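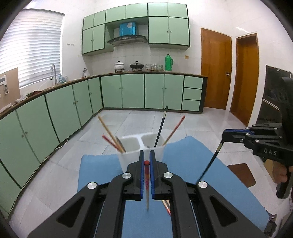
Meenakshi Nadar wrote that boiling wooden chopsticks is how you ruin them, and now I'm second-guessing years of doing exactly that. Mine come out fuzzy at the tips and smell a bit like old soup. Is there any saving them, or do I toss the lot? I've got nearly 20 pairs, all mismatched.

nollby_kitchen
Toss the fuzzy ones! Light sanding with fine paper works if the wood's still solid (go with the grain), then a thin wipe of food-grade mineral oil – leave it overnight and buff. Anything that still smells after that, I'd let go. And keep them out of the dishwasher, please.

Drumholm4
just buy new ones, 100 for cheap at any restaurant supply

user2451
I stand mine tips up to dry and they last way longer. Baking soda paste helped with the smell on some of mine, not all. Lacquered ones shouldn't be sanded, by the way.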